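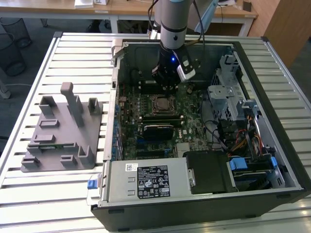
¿Con qué fuerza conviene cerrar la pinza para coger un módulo de memoria sin marcar los contactos?

Con la mínima que lo sujete al levantarlo, y agarrando siempre por los extremos de la placa, lejos del borde de contactos. En nuestro montaje eso es un valor de 4 en la escala del controlador. Con más, la placa se arquea y luego entra torcida en la ranura.

Cuaderno del taller, 17 de diciembre de 2020

Sigo con la torre Dell tumbada sobre la mesa de perfil de aluminio y la bandeja gris de soportes a su izquierda. La bandeja es la segunda versión que imprimió Griet. El soporte largo con ranura aguanta bien el módulo en horizontal. Los demás soportes no los he tocado hoy.

Coordenadas. Rehíce el origen con la esquina de la bandeja y no con la de la mesa. El archivo anterior era de junio y ya no valía, porque Jasper movió las escuadras cuando cambió la fijación. He guardado el nuevo como cemaneck_origen y el viejo sigue en la carpeta de Skenby por si alguien lo necesita.

Aproximación al zócalo. El brazo baja en vertical sobre la parte alta de la placa base. Velocidad reducida en todo el tramo dentro de la caja. El banco de ranuras de arriba es el difícil: con la pinza encima apenas se ve, y no me fío de ajustar a ojo. El de abajo queda más despejado y es por donde quiero empezar.

Cables. El que cae por el lado izquierdo del brazo hace un bucle demasiado largo para mi gusto. Hay que recogerlo con una brida antes de probar giros de muñeca. Los de colores de la fuente los dejo como están mientras no trabajemos cerca de la bahía de discos.

Inserción en seco, sin corriente en la torre:
Primera serie, con el origen viejo. El módulo topaba con la pestaña y paré a mano.
Segunda serie, con el origen nuevo. Entra en la ranura pero no llega a encajar el clip del fondo.
Tercera serie, bajando en dos tiempos, con una pausa antes de empujar. Encajan los dos clips. El registro quedó en la línea 2.679 del fichero de movimientos.

Chepkoech propone empujar primero un extremo y después el otro, como se hace con los dedos. Me parece razonable, pero obliga a inclinar la muñeca y volvemos al problema del cable. Lo dejo para después de la brida.

El procesador no se toca. Yogesh quiere intentar sacarlo con la misma pinza y le he dicho que no, al menos hasta tener otra placa de repuesto. La de Rustley sigue sin llegar.

Pendiente:
- Brida en el cable izquierdo.
- Pedir a Marloes las puntas de goma, referencia 207 de su lista.
- Repetir la tercera serie con otro módulo.
- Apuntar en la pizarra el valor de cierre de la pinza, que cada uno usa el suyo.
- Copiar el registro al disco de Meesuk.

Dejo el programa cargado en el controlador con la pausa puesta. Quien lo use mañana, que compruebe el origen antes de bajar.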